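Night ferry to the island: what we learned before you book

Many readers wrote to us after the winter issue and asked the same question: is it better to take the night ferry or the short flight? We did not want to answer from memory, so in February we took the ferry ourselves, in both directions, and wrote down what was useful.

First, the tickets. The Torres line sells three kinds of places: a seat, a bed in a shared cabin, and a private cabin. The seat is the cheapest, but please think well before you choose it. The lights in the seat hall stay on all night, and the television too. On the way out we took the seats and slept very little. On the way back we took a cabin with two beds and it was a completely different trip.

The price of the cabin changes with the day. Thursday was the cheapest when we looked, and the weekend was the most expensive. If you travel with a car, book the car and the cabin together on the same form. We made them separately and had to stand in two lines at the port, with two different papers, and one of the lines did not move for a long time.

Second, the port. Boarding for foot passengers starts two hours before the departure, but the bus from the city center does not wait for the ferry schedule. The last bus that is comfortable leaves at 6:40 in the evening. After this one you need a taxi, and the drivers ask for a fixed price. Inside the terminal there is one café, and it closes early. There is also a luggage room behind the ticket windows, which is not marked very well. Ask for it at the window with the green sign.

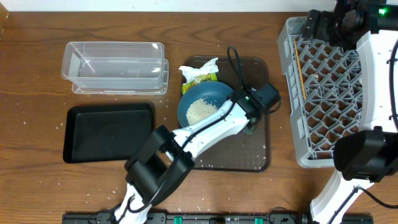

Vasiliki Margaritis
Travel editor, Skundudel

Third, the food. The restaurant on board opens when the ship leaves and closes at 11. The meals are simple and not very cheap, and the line is long in the first hour. We recommend that you eat later, when the families have gone to their cabins, or that you bring your own dinner. It is permitted to eat in the lounge on deck seven, where the tables are large and the windows look to the back of the ship. Breakfast begins only a short time before arrival, so do not count on it if you want to be among the first at the door.

If you get seasick, ask for a cabin in the middle of the ship and on a low deck. My colleague Periklis Mitsotakis-Vlachou, who made the trip with me, did not believe in this advice and took a place at the front. He has now changed his opinion.

The arrival is early, at 6:30 in the morning, and it is still dark in winter. Most hotels will not give you the room at this hour, but they will keep your bags. We stayed at the Kinditz, a small guesthouse 500 meters from the harbor, up a street with many steps. They let us sit in the breakfast room until the room was ready. The stairs are not easy with a heavy suitcase, so call them from the port and somebody will come down to help.

So, ferry or flight? For one weekend I would still fly. For a stay of a week, or with a car, I prefer the ship and I would pay for the cabin again.

In the next newsletter we will write about the buses on the island, with the summer timetable if the company publishes it in time. If you have made this trip in high season, please write to us, as we have seen it only in winter.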